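Bowls won't nest properly and the small ones come out of the stack wet – what am I doing wrong?

Posted by Beca Morris, 2022-06-30

I moved into one big room at Clusedell in April, and it's kitchen, bedroom and everything else at once, so I have one shelf for bowls and that's my lot. The shelf is 32 cm deep. I've got a shiny blue bowl, a metal one, a wide beige one that was my gran's, and a few little white ones that breed when I'm not looking.

The trouble is they all go inside each other until they don't! The blue one sticks in the metal one if I push it down at all, and last week I had to run the hot tap over the pair of them for ages. And if I stack them straight after washing up there's always a bit of water at the bottom of the blue one, and two days later it smells like a pond.
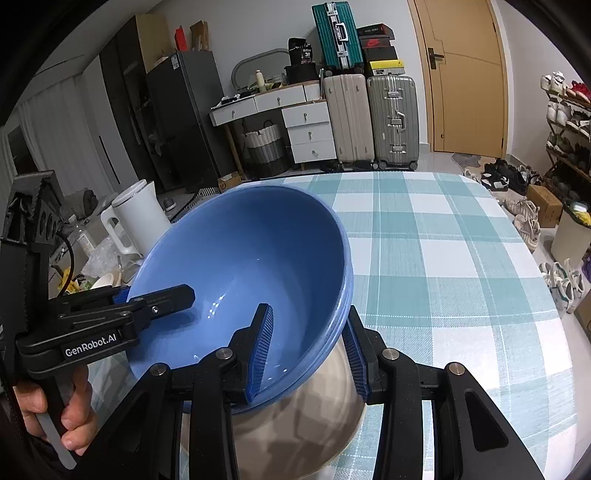
I don't want to buy a drying rack because there is nowhere for it to go. The counter has the kettle on it and that's the counter more or less full. I do all my drying and sorting on a checked cloth (teal and white, washes well, came from Skonmont in the sale) and then put everything away from there. Would I be better off storing them upside down? My mum says yes, my sister says that's how you get a musty ring on the shelf. Any ideas welcome, but please don't say throw some out, I've been told that already.

Posted by Kubíček

Throw some out :)

No, all right. Kitchen paper between each one. Done.

Posted by Dastenix

I had the same thing in a bedsit for 5 years so I've got opinions on this. Sticking first. Two bowls that are nearly the same size will always grab each other, especially if one is metal and the other isn't, and wet makes it much worse. Put something between them. I cut up an old pillowcase, and a square of that is better than kitchen paper (sorry Kubíček) as it doesn't go to mush and you can wash it. Put the widest at the bottom, even if it's your gran's and you feel it ought to be on top.

Then the drying. Look at the underneath of the bowl as well as the inside. A lot of them have a ring on the base that holds water when you turn them over, and you dry the inside beautifully and then that little puddle runs off into the next bowl down. Tip it on its side over the cloth, give it a shake, then go round the ring with a corner of the tea towel. 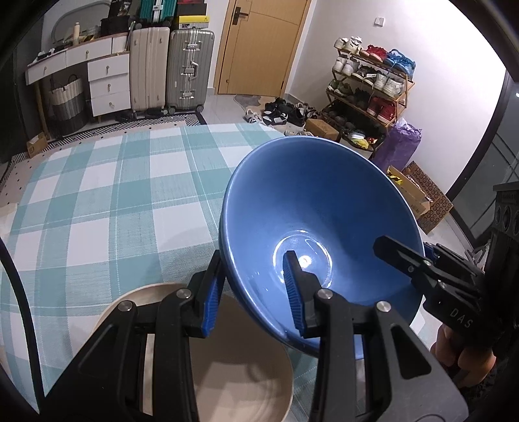

Upside down or right way up

Your sister has a point if they go away damp. If they're properly dry it makes no odds. I leave mine on their sides against the wall for an hour after washing up, then stack them right way up with the cloth squares in. If you've got a drawer going spare, the little white ones could live in there and then you're only stacking the three big ones.

And if the blue and the metal one stick again, put ice in the top one and stand the bottom one in warm water. Don't lever them with a knife, I've got a chipped mixing bowl that says so.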